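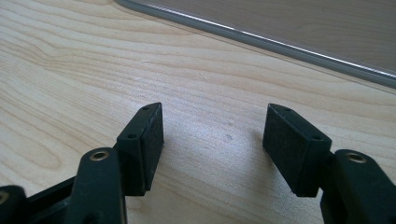 The two-finger gripper, open, at the tabletop.

Idris Lloyd does not like the word "laundry" when it is applied to machines. He runs bench testing at Lurnance, where the question for the past year has been how much of a small fabric chore can be handed over.

"Laundry is maybe 17 separate tasks by our list," he said. "Folding gets the attention. Picking up one item cleanly is where most of the time goes."

Rigid objects are largely a solved case at his bench, in his view. A cup has the same outline every time it is approached. Cloth does not, and a finger that closes a little too high takes hold of one layer and leaves the other behind.

"You get a grasp that reads as good," Lloyd said. "The width is right, the force is right, and you have half the item."

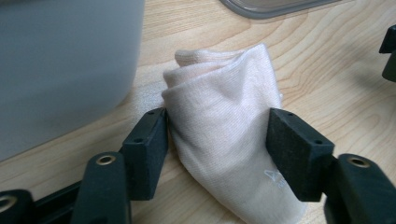

Thin knits are the hardest class, he said, as they compress until the fingers register almost nothing between them. His group has logged 3450 grasps on soft goods since January. The first model trained on them, known internally as Binton, was dropped in spring. Its successor, Amora, handles single items well and still fails on pairs.

Asked for a success rate, Lloyd gave one with conditions attached. On a clear table, with one item, Amora completes up to 100 picks before a person has to step in. With a second item touching the first, he would not quote a number.

"It's low enough that I'd fold them myself," he said.

Speed is a separate problem. A person sorts a small pile without looking at it much – the machine stops to look before every move. Lloyd expects commercial laundries to see usable equipment well ahead of households, given that they can control the table, the lighting and the order in which items arrive.

"A home gives you none of that," he said. "The table has other things on it, and tomorrow they're somewhere else."

The next round of tests at Lurnance will cover turning garments right side out. Lloyd has set aside four months for it.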